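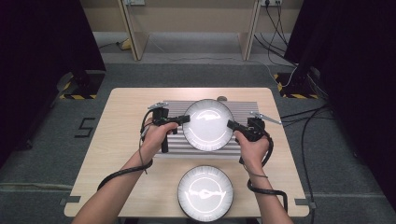 RURKLOW, 1/1/24 – The Rinuvness dining hall will change the way its tables are set when meal service resumes later in January. Place settings will be laid out before guests are seated, and diners will no longer collect their own plates at the counter.

The change covers 76 tables and 187 place settings. It follows a trial of three weeks in the Laizer annex, where light wooden tables were set with round white plates with dark rims and striped placemats. Tablecloths have been withdrawn from daily use and will be kept for formal dinners only.

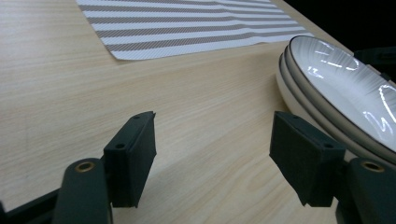
Will guests still be able to choose where they sit?

Seating remains open at all meals except the Sunday lunch, for which places are assigned at the door.

Under the new guidelines, the mat is laid first and the plate is placed on it. A second plate may be set nearer the edge of the table for bread or fruit. Staff are asked to lift plates by the rim and to keep their fingers off the eating surface.

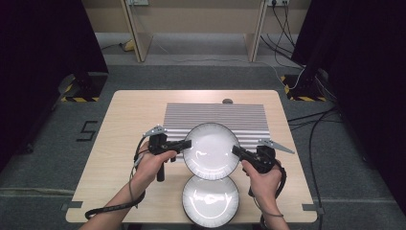

Two plates and a striped mat on a light wooden table.

The placemats were chosen from three patterns submitted by Sirkalura, the hall's regular supplier of table goods. Mats are to be wiped down after every sitting and stored flat – they should not be rolled or folded.

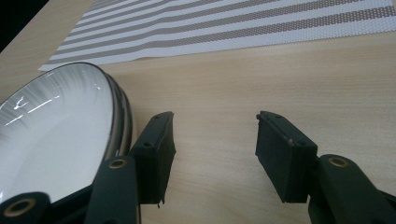

Replacement plates and mats will be held in the annex storeroom. Requests should be made in writing to the dining office by noon on the day before they are needed.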